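4. The cable project

4.1 What the students had to do

I'll start with the task itself, since the last section was mostly about grading and I promised some robots. Students in the second half of the course at Triston worked in teams on a single problem: get two arms to deal with a USB cable. One arm picks the cable up near a plug, the two arms bring it between them, the other arm takes over, and the cable goes back down on the table with the free plug pointing at a taped-off corner. That's all of it. When I wrote it on the board for the first time there was a bit of groaning, because the year before we had done stacking with foam blocks and everybody had heard how good the videos looked.

I wanted a cable for a pretty selfish reason. Blocks are forgiving. You can close a gripper on a block a little off center and the block will square itself up and you'll never find out that your calibration is bad. A cable won't do that for you. If the fingers come down next to it they come down next to it, and if you drag it by the wrong spot the other end goes for a walk. I'd had two years of final reports that said the calibration was fine, and I had my doubts!

The teams wrote their code against Goel, our in-house control layer, which gives them joint targets and gripper open/close for both arms and hides the rest. We call the whole kit (arms, table, Goel, the logging scripts) Joler, and I'll use that name from now on. Each attempt was capped at 30 seconds. Anything still going at the cap was stopped and logged as a miss, even when it was clearly about to work, and yes, I heard about that one a lot.

Starting positions were the first real argument. I had written "arms in a ready pose, cable on table" in the handout, and it took about one lab session to see that this meant something different to every team. Some liked both grippers high and out of the way. Others started low, with one gripper nearly flat to the table and the other pointing straight down, so the first move would be short. In the end I let them choose, as long as they wrote it down and stuck with it for the whole run.

Figure 4. Both arms over the tabletop. The left gripper is low and open, the right one has its fingers down and close together, and a small black plug lies on the table between the arms.

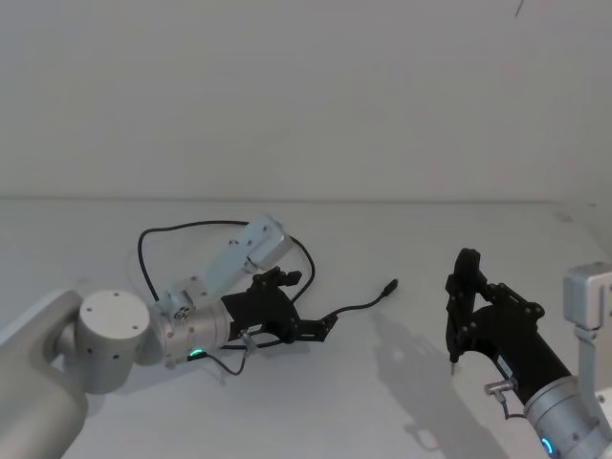
4.2 Collecting attempts

The class shared one table, so collecting was a matter of signing up and showing up. Between all the teams we logged 300 attempts before the June 30, 2024 cutoff. I had hoped for more, but we lost a chunk of time to a Goel update that swapped the sign on one wrist joint (my fault, I pushed it in the middle of the day, please don't do this).

An attempt got three marks from the team that ran it: did the first arm get hold of the cable, did the second arm take over, and did the plug end up pointing the right way. I asked for a short note as well. The notes turned out far more useful than the marks, and if I could give one piece of advice to anyone setting up a class like this it would be to leave a big empty box for writing. Half of what I say in the rest of this section comes out of those boxes. My favorite just says "it let go because I told it to let go."

Of the 300, 161 made it through all three marks. I don't want to read too much into that number. The teams had different amounts of table time, some picked much harder starting layouts than others, and a couple of teams ran the same easy layout over and over near the end to get their count up, which I hadn't thought to forbid. What I find more interesting is where the others fell over, and that was mostly in the middle step.

The middle step looks simple on paper. Arm one has the cable, arm two needs the cable, so move the two together. The trouble is that both grippers have width, and both wrists have brackets and wiring on them, and students plan as if the arms were two points in space. So the first plans brought the grippers nose to nose, and the first plans stalled. What worked better was coming in at an angle, with one gripper lying sideways and the other tilted up out of its way, and just enough cable between them that nothing got pulled tight. Most teams found this on their own after a few bad afternoons. One team wrote a little search that tried wrist angles in simulation and picked the roomiest pair, and then found the simulator knew nothing at all about the wiring on the real arms.

There's also the question of when to let go. Goel doesn't report force, only whether the fingers have stopped moving, and fingers stop moving on a cable, on nothing, and on each other. Teams ended up with a wait. Some waited a fixed time, some closed the second gripper twice, and one had the second arm give a small tug and watched whether the first arm's joints moved. I thought the tug was lovely. It ate up a fair bit of the clock, though, and a few tugs pulled the cable clean out of both sets of fingers.

Figure 5. The two arms reaching toward each other, with a short stretch of black cable running from the tip of the left one to the base of the right one.
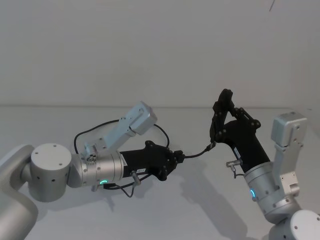

One student told me in the wrap-up meeting that the handoff should have been worth more than the other two steps put together, and that scoring all three the same had pushed teams to polish the pickup because the pickup was easy to fix. I think that's right. We kept the marks equal for this year because changing them after the fact would have been unfair, but the August version of the handout doubles the weight of the middle step and drops the points for plug direction to almost nothing. The same student also felt that a miss at the cap should be logged separately from a drop. I've done that too. They really are different kinds of failure, and lumping them together made my own tables hard to read.

4.3 Putting it back down

The last step got the least attention, and it shows. Once the second arm had the cable, most teams lowered it, opened the fingers and called it a day, and then the cable would do whatever it felt like. A cable that has been coiled up in a drawer wants to be coiled up again. It springs into a loop, the plug swings around, and now the free end points at the wall instead of the corner you wanted.

We had some good fixes for this. Pre-straightening by hand before each run was popular until I banned it. Lowering slowly helped a little. Touching down with the plug first and then moving the gripper backward while still holding on helped a lot, and by the last week nearly everyone was doing some version of it. I'd love to say I taught them that, but it came from a team that had been stuck for ages and got it from watching somebody lay out a garden hose.

The looping also messed with the next attempt. The rule was that the cable stayed where it had landed unless it was off the table, so a sloppy finish meant an ugly start, and teams with a fixed pickup spot were in real trouble. This is the part of the project I'd keep no matter what. It got people to stop hard-coding and go look for the plug.

Figure 6. A loosely looped black USB cable on the table, with both of its plugs in the space between the grippers.

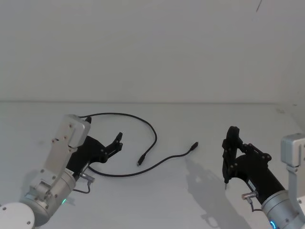 Finding the plug was its own small adventure. We gave out a basic detector with Joler that looks for dark blobs against a light background and returns the one it likes best. On a white table it does fine for a dark cable, and it also does fine for the shadow of a gripper if the lamps are bright enough. Two teams spent a whole session chasing a plug that moved whenever the arm moved – you can guess how that went. The usual cure was to run the detector with both arms pulled back and then not look again until after the pickup. It's crude, but it was good enough for a class.

With two plugs on one cable there's a choice to make as well. The handout said "the free plug," and I meant whichever one you aren't holding near. Several teams read it as the one farther from the left arm, trained everything around that, and got tripped up once a cable landed the other way around. I've gone through the 161 good attempts again and I'm happy to count both readings.

We took a trimmed version of the task to the student meet at Skarkholm later on, with a thicker cable and the same cap. I'll get to that in Section 5, along with the changes we made to the detector and the longer story of the wrist joint.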